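Swapping fingers on the small arm, part two

The Tisex fingers came in August and sat in a drawer until I had a free evening. They are longer than the Prardale set I had been using, with a narrower tip, and they bolt to the same two-finger body. The swap took 25 minutes, most of it spent hunting for the right hex key and re-zeroing the opening width.

Controller settings stayed as they were for the last round: firmware 2105, force limit at 60 percent, speed at 80 percent of what the config file allows. I wanted a comparison where only the fingers changed. The wrist cable is still looped over the top. I tried routing it along the side last month and it snagged on every large rotation, so it went back.

The object set is mostly toy kitchen stuff and dishes. Tube on a clear plate, small red ball, peeled banana, a pale green bowl, a black cup on its side. The bowl is the one I care about, as the Prardale tips kept riding up over the rim.

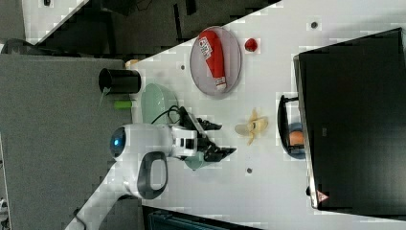
Filed under: Grippers, Bench notes

Results so far. On the bowl, the narrow tips get one finger inside the rim without pushing the whole thing across the table. The approach angle matters more than I expected. Coming in flat, the wrist housing touches the bowl before the fingers close. Tilting the wrist a little fixes that but puts the elbow close to its limit, and the planner then takes a long way around to get home.

The tube is worse than before. The longer fingers flex, and a diagonal grasp lets it roll in the tips. Dropping the force limit made no difference. Raising it made the flex worse.

The red ball was a draw. Both sets pick it up, and both lose it if the close command is sent before the arm has settled. I added a short wait to the script and left it there.

I have a set of Echevarría pads on order, softer than either of these, and will rerun the tube with them glued to the Tisex fingers. Logs from this round are in the usual folder under tisex_long.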